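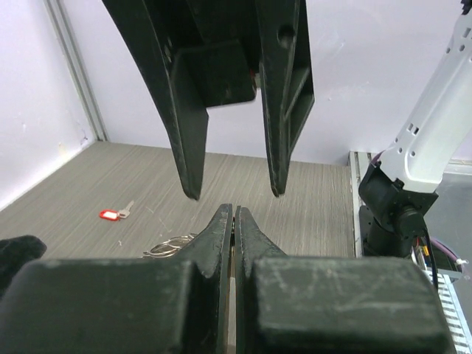 Two grippers above the test table, with a tagged key and several key rings on the gray top.

Veneldale workshop sets equipment plan for second key-handling cell

The Harb parts and service workshop in Veneldale has approved a purchasing plan for a second robot cell, with orders due to go out in April. The cell will sort and tag keys for the rental fleet, a job now shared between one bench cell and the front counter.

The plan puts gripper fingers and pads at the top of the list. Fingers were budgeted last year as a one-time cost. They will now be carried as a consumable, with 50 sets ordered up front and stored on site. Cable carriers, spare motors and wiring looms come under a separate maintenance line.

Dwight Lemieux, who wrote the plan, said small metal parts drove most of the choices. "A key lying flat on a table is a hard pick. The tag gives the fingers something to close on, but a bare ring does not, and the budget has to allow for a finger shape that can handle both."

Two suppliers, Fidano and Grerkik, were asked to quote. Fidano offered a lead time of 66 days for a complete cell with frame and table. Grerkik quoted 155 days but included 5 years of parts supply. The workshop has not yet picked between them – a trial with each supplier's fingers comes first, using the same keys, tags and rings.

Floor space for the new cell is already marked out beside the parts counter. Power and air lines will be priced separately and are not part of the current request.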